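Ticket 511: Ulleck proofing cabinet overshoots set temperature, Drerkeo controller
Opened: 11/04/2018
Status: Resolved (keeping it open for replies)
Site: Varela, the Drultham shop

First message

Hi! I run the early bake at Varela in Drultham and I have one of your Ulleck cabinets, the tall one with the glass door and the Drerkeo controller on top. We bought it secondhand in July and it was great all summer. Now it isn't. I set it in the high seventies for croissants, go off to scale the rye, come back, and the display says the number I asked for, everything looks lovely, and then I open the door and it's like leaning into a tropical greenhouse. I stuck my own probe thermometer in on the middle shelf this morning and got 106. The display still said 78 the whole time! So one of them is lying, and since the butter was running out across the sheet pans in little yellow puddles, I think I know which one.

Things I've already tried before writing, because I know you'll ask:

Turned it off at the wall, waited, turned it back on. Same.
Took all the pans out and ran it empty. Same, just faster.
Filled the water tray with fresh water. Same.
Moved my probe to the bottom shelf. A bit cooler down there but still way too hot.
Tried a second probe in case mine was the liar. They agreed with each other.

The door seal looks fine. I did the thing where you close it on a strip of paper and tug, all the way around, and it grabs everywhere except one spot near the lower hinge where it's a little lazy. I don't see how a lazy seal makes it hotter though.

I don't have the manual. The seller said it was in the box and it was not in the box.

Update, same day

Thanks for the quick answer and for the manual! OK, so you asked me four things. Going in order.

Fan: yes, it's running. I can hear it and I can feel air coming out of the slots at the top. It does make a ticking noise when it starts up, but it's done that since we got it so I never worried about it.

Display: no error code. Just the temperature, and the little flame symbol comes on and goes off. Now that I'm really paying attention, it's on a lot more than it's off.

Probe offset: I found it in the menu, on page 2 of the settings like you said. It was at zero. I didn't change anything. I'll admit I was tempted to just put in a huge correction and get on with my life, but you said don't, so I didn't.

Location: it's in the back against the wall, between the mixer and the rear door. It was there all summer too. The rear door is the one the flour comes in through, and it gets propped open on delivery mornings. It's cold out there now. I hadn't thought about that at all until I typed it just now.

Update, next morning

So I ran the test with the rear door shut and the cabinet pulled out from the wall by an arm's length. It was better for the first half hour, and I got quite excited and told everyone, and then it started climbing again. I turned it off before it got silly. I proofed the croissants on a speed rack under a plastic cover next to the deck oven instead, the old way, and they were fine. Slow, but fine. The brioche didn't care one bit, brioche is very forgiving. If it matters to you, the bread dough has been OK in the cabinet through all of this, just quick. It's only the laminated stuff that falls apart on me.

I also took off the inside panel at the back, with the plug pulled, before you tell me off. Four screws, two of them a different kind from the other two, so somebody has been in there before me. Behind the panel there's the heater, a fan, and a thin gray cable with a metal tip on the end that I'm guessing is the sensor. On the diagram in the manual the tip sits in a clip in the middle of the air return. On mine the clip is there but the cable isn't in it. It's hanging down behind, and the tip is resting against the outside wall of the cabinet, right where the metal gets cold.

I'm no technician, but that seems like it could be the whole thing? In July that wall would have been as warm as the rest of the kitchen, so the reading would have been close enough. Now the wall's cold, the sensor's reading cold, and the poor heater is just doing what it's told.

I haven't touched it. Should I push it back in the clip? The clip looks a bit bent.

Update, that afternoon

Done. I bent the clip back with my fingers, it's soft, and the tip went in with a click and stays put when I wiggle it. Cable is tied up out of the way of the fan with the tie that was already there. Fan ticking has stopped too, so I'm pretty sure the cable was catching a blade on startup. There's a shiny rubbed place on the gray jacket but it hasn't gone through. I'd like a new sensor cable anyway if you can quote me one. Same for the lower door seal.

You asked what the heater plate says. It says 200 W, and there are two of them, side by side. Both get warm. I checked with the back of my hand after it had been on for only a minute, then pulled the plug again.

Ran it empty for the rest of the afternoon, with my probe on the middle shelf. It came up, went a degree or so past, came back down and sat there. The flame symbol blinks on for a bit and goes off for a long bit, like it used to. I kept walking over to look at it like it was a baby.

Update, two days later
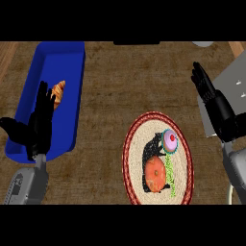 Croissants went back in the cabinet this morning, one full rack, and I left the brioche out so I'd have nothing else to blame if they went wrong. They proofed nice and even, top shelf a touch ahead of the bottom, no butter on the pans at all. What I look for after the bake is the ridges. When the layers have held you get those curved ridges standing up across the back, like on the golden-brown one lying in the blue bin, and when the butter has melted out in the proof you get something smooth and greasy that tastes like a dinner roll with a grudge. I broke a couple open too and the inside was all open and webby. The customers who got bread-flavored crescents last week are going to get a free one, I've decided, if they ask.

One thing I'd still like help with. Humidity. The manual says to fill the tray to the line and the controller handles the rest, but my tray doesn't have a line. It may be a replacement tray, given the mystery screws. I've been filling it halfway and the dough skins over slightly on the top shelf if I leave it past the first hour. Is there a measurement I can go by, from the bottom of the tray? And does it want hot water or cold? I've been using warm from the tap without ever really thinking about why.

Also, the clock on the Drerkeo controller is an hour off and I can't find where to change it. It isn't on the settings pages you sent me to. It doesn't affect anything, it just bugs me.

Update, following week

Seal arrived, cable hasn't yet. The seal was easy, it presses into the groove and you work around from the top corners. I warmed it up near the oven first so it would lie flat, like the sheet said. The paper test now grabs all the way around, hinge side included.

Filling the tray to two fingers deep with warm water, as you suggested, fixed the skinning. I've also swapped the shelves around so the croissants go in the middle and the bread pans go on top, where it's driest.

Temperature is still holding. I check it with the probe first thing and again when the second batch goes in, and I've started writing both readings on the whiteboard next to the display reading, so if they drift apart again I'll catch it before I lose a rack.

The rear door still gets propped open for flour. I've put a sign on it.

Please leave the ticket open until the sensor cable gets here, and let me know if I need to redo the offset after I swap it. Still an hour off on the clock, by the way!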